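Home | Metals | Mills and Works | Glossary | Index

Skalwood Rolling Mill

The Skalwood mill is a small hot-rolling works that turns bought-in copper billets into strip and bar. It has never smelted anything itself, which surprises people, and I've had more than one email telling me I've left the furnaces out. I haven't! There is a reheating furnace, but all it does is get the billets soft enough to squeeze.

The works was set up by a firm called Vasiliu to supply makers of electrical switchgear, and later sold to Nustier, who still run it. I went round it one Thursday in June and came home with ringing ears and far too many notes.
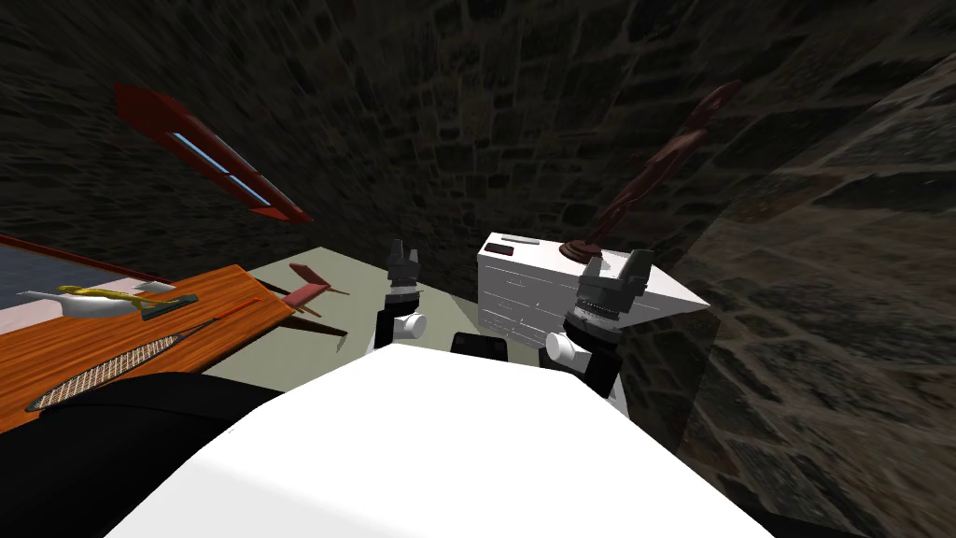 Rolling is done on 4 stands in a line. A billet goes in at 164 millimetres thick and gets a bit thinner and a good deal longer at each one – by the last stand it's moving at a fair old jog. The first stand is the oldest and my favourite, a great lump of a thing with hand-cut gear teeth that the fitters grumble about constantly.

After rolling, the strip goes through a weak acid bath to take off the black scale, then it's rinsed, dried and coiled. Bar skips the coiling and is sawn to length instead. The offcuts go back to the billet supplier at Zevlow, and I'm told 89 per cent of them come round again as new billets (I'd love to know where the rest goes). 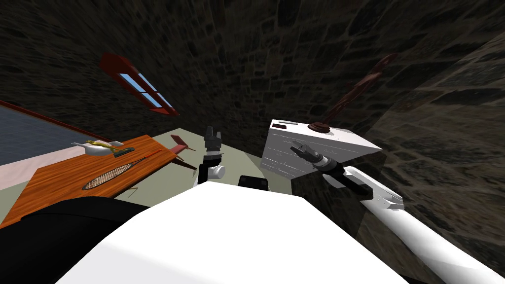 The mill employs fewer people than it did under Vasiliu, mostly because the coilers used to be loaded by hand. Nustier plan to replace the reheating furnace in 2028, swapping gas for electric induction. For cold rolling, see the separate article, which badly needs finishing.

Last updated: June

Contact | Copyright Mills and Works pages | Back to top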